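February, open day at Sterkesside, bench notes

Arrived 9.40, left after the second demonstration. Wiebke Seidel ran the bedroom station; Vlachopoulos had the kitchen end, which I only saw in passing. Purpose of going: see how their hand-held gripper sessions compare with ours on soft goods before we commit rig time to the Trivard work.

Their set for textiles stands at 2,014 takes, of which 528 are on beds. Each take is one pick and one place. Operators work in blocks of 50 and then swap, mainly for the wrist. Wiebke says the last few takes of a block are noticeably slower and she tags them so they can be weighted down later. We do not tag ours. Should.

Visitors were allowed to try the tool. Trigger travel is longer than on the Vulard unit and there is more play at the end of the stroke. I did 11 takes and lost two, both by closing too early on a fold. 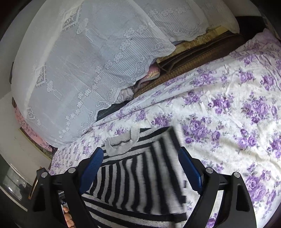 Bedroom station, striped knit held between the blue pads over the floral bedspread.

Points on knits, from talking to Wiebke:

Loose knit stretches before it lifts, so the pads want to close on a doubled edge where possible. Loops and handles are tempting but the item swings. She prefers the body of the piece.

Bold stripes are a nuisance for their tracking when the fabric moves quickly. Lift speed is now capped in the operator sheet. Asked for the figure, she will send it.

Patterned bedding is kept on purpose. Their early takes were all on plain sheets and the model did badly on anything printed. Lace covers also stay, although the segmentation often breaks up at the holes.

Pad wear: they change both pads together, never singly. No fixed interval, done by feel. I would want a number for this.

To do: add end-of-block tag to our log format. Try the doubled-edge grip on the two cardigans in bin C. Chase operator sheet from Wiebke. Check whether the play in the trigger is normal or just that unit.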